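Visits > Lab tours > Butberg

Butberg, April 2021. Joko was comparing finger pads for its parallel-linkage gripper. 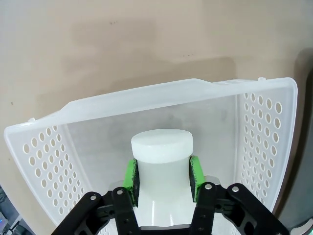
Green pads on a white bottle, basket station.

Arm control runs on Faseo. Each pad set gets 300 grasps.

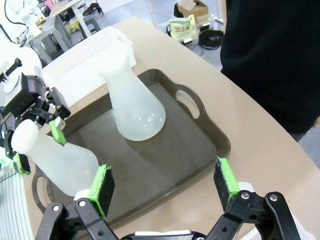

Two grippers at the tray; left one closed on a bottle.

Pad wear is logged per set. I'd grip lower on wide-lidded jars: with the pads directly under the lid, there is little room for height error.
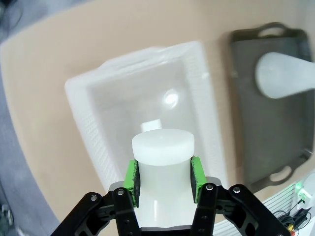

Comments

nic_giolla: Pad hardness?

tork55: Which controller version?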